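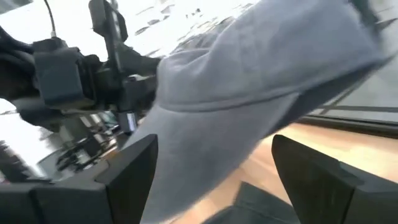

Soft goods bench, June - folding and stacking notes

Continuing with the Tundum headwear lot and the gray brushed fabric. Purpose of this round: settle how each item is to lie before it is packed, so that the fold sheet for Neller can be closed. Entries are in the order I worked them out on paper.

Gray fabric

Fleece-like hand, soft, fairly uniform in tone. The pile hides shallow creases and keeps deep ones. A hard fold across the width leaves a line that looks like a seam from a distance, and Xiaoqing Cui marked one as a seam on the last sheet. Corrected.

Current rule: fold along the length first, then once across, no pressing. Lifting by a lower edge makes the cloth bunch at the grip, so smooth that edge before the second fold. Piece weight on the bench scale is 663 g. The old sheet gave a rounded figure with no unit, so I have struck it out.

Side light from the windows is good for finding creases and poor for matching grays. Match grays in the evening, or with the blinds down. After 4 p.m. is usable.

Bucket hat, olive canvas

The awkward one of the lot. The canvas is stiff enough to hold whatever shape it was last pushed into, and the brim stands up in a point if the hat is set down carelessly. Three states are now defined for the sheet:

Flat - crown collapsed, brim level all the way around.
Open - crown raised, brim down.
Crumpled - anything else, including a brim section folded up over the crown.

The drawstring cord is to be tucked inside the crown for both flat and open. With the hat crumpled it hangs where it likes and I don't record it. The stitched band at the brim edge is lighter than the body and makes a convenient reference when checking that the brim is level.

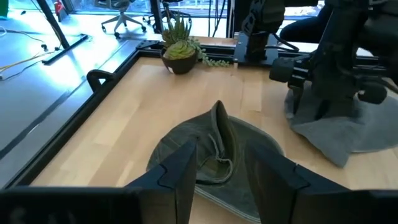

Does a crumpled hat have to be opened before it is flattened?
Open it first. Pressing straight down on a folded brim sets the fold, and the canvas then has to be worked by hand along the stitching to get it out.

Caps

Both grays go in the clear tray, one above the other, bills toward the middle of the table. The charcoal and the slate are easy to tell apart side by side and less easy singly, so the sheet will give them letters: C for charcoal, S for slate. Crowns stay rounded. No nesting for now - nesting saves height but the inner crown picks up a dent, and Neller has asked for none.

Tray edges are hard to see against the pale wood. I would like a strip of dark tape along the rim. Jianhua Jia objects that the tape will lift and catch on the bills, which is fair. Left open.

The plant stays at the far side of the table. The trailing stems spread farther than the pot suggests, so lay nothing within a hand's width of them. Leaves in a folded hat are a nuisance to get out.
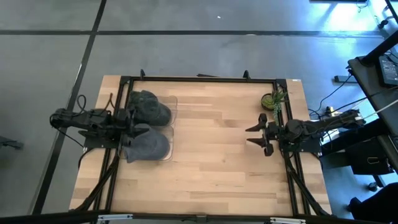

Lihua Shao would rather have the bills pointing outward, on the grounds that a cap is normally picked up by the bill and whoever packs the tray should not have to reach across the crown to get it. She would also drop the letters and write the colors in full.

Agreed on the colors, letters removed. On the bills I want to try it both ways with the carton in front of us, as the tray has to be turned to go in.

Open items

Dark tape on the tray rim: undecided.
Bill direction: to be tried with the carton.
Flat state for the hat: needs a drawing, the wording alone is ambiguous about the cord.
Carton divider: Đạt Triệu has the Lestula samples, 2 mm board. Ask whether it comes thinner.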